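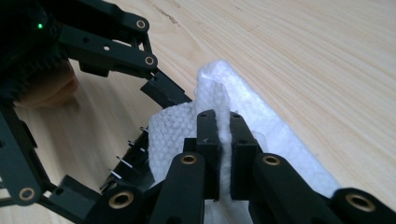
Do I have to pay taxes on a sweepstakes prize I never picked up?

Lindalva Amaral

So back in March I entered an online giveaway from Stalska (the patio furniture place) and won a lounge set. They valued it at $1,023, which seems high to me, but okay. The catch was that I had to collect it at their Farnirness store within 5 days and I was out of state for my niece's graduation. I emailed them twice and got one reply saying the prize was forfeited and would go to an alternate. Fine, my own fault for not reading the rules. But I did sign the affidavit and send in my tax form before I left, and now my sister has me convinced I'm getting a 1099 for a couch I never sat on! Do I need to report this or what?

Jamshid Moradi

I used to do the paperwork for radio station contests, so I've seen this one a few times. If you never received the prize, you generally don't have income from it. Signing the affidavit only says you're eligible and agree to the rules. What I'd do is write back to them and ask for one sentence in writing saying the prize was forfeited and not awarded to you. Save that with the official rules (print them now, those pages vanish once the promotion is over). If a 1099 does show up next year, ask them to issue a corrected one, and don't just toss it, because the IRS gets a copy too. Ask for the person who handles prize fulfillment. The general inbox at these places is hopeless.

Hassanpour

same thing happened to me with a grill, 2 years ago. never got a form, never heard a word. I wouldnt lose sleep over it. also 5 days is crazy short, most of the ones I enter give you a month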